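Saturday, June 22, 2019

Happy weekend, everybody! I promised a couple of you a proper update on the robot thing, so I'm typing this on the couch with my feet up and a very large iced coffee.

So. Binders. My whole week was binders. We're gathering examples for the tidy-up task (Velby, our two-armed guy, is supposed to learn how to put office stuff in a cabinet by copying us), and the way you gather examples is you drive the arms yourself, over and over, and record every single go. My target is 600 by the time we wrap up. As of yesterday evening I've got 81 keepers, so yeah, I'm going to be seeing a lot of that cabinet this summer.

I thought the hard part would be the grabbing. Nope! It's being boring in the right way. If I start every run with the binder in the same spot, the model learns that one spot and falls apart when you nudge it two inches. So I shuffle. Spine to the front, spine to the back, hanging over the edge a bit, one already on the shelf, shelf bare, doors wide open, doors half open. I have a list taped to my monitor and I cross things off with a fat orange marker, and I love that marker more than I should.

The other thing is hesitating. Kyrylo Derkach watched some of my January recordings back with me and pointed out that I stop dead for a second before every grasp — like I'm about to defuse something. Guess what the model picked up? Yep, the pause. I threw out 13 of those and did them again, slower on the approach but without the full stop, and they look so much nicer now.

What counts as a keeper, since Dana asked in the comments: binder ends up flat on the shelf, no banging the doors, no second try at the grab. Second tries go in their own folder. We might want them later for teaching recovery, but I'm not mixing them in yet.

Six more on the list for Monday morning, all of them with the binder turned sideways. Wish me luck, and send snacks! 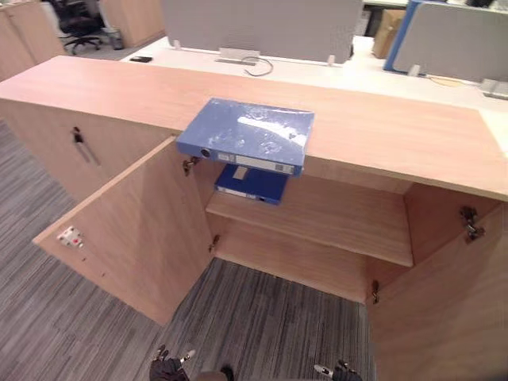 One blue binder on top, one on the shelf, doors open.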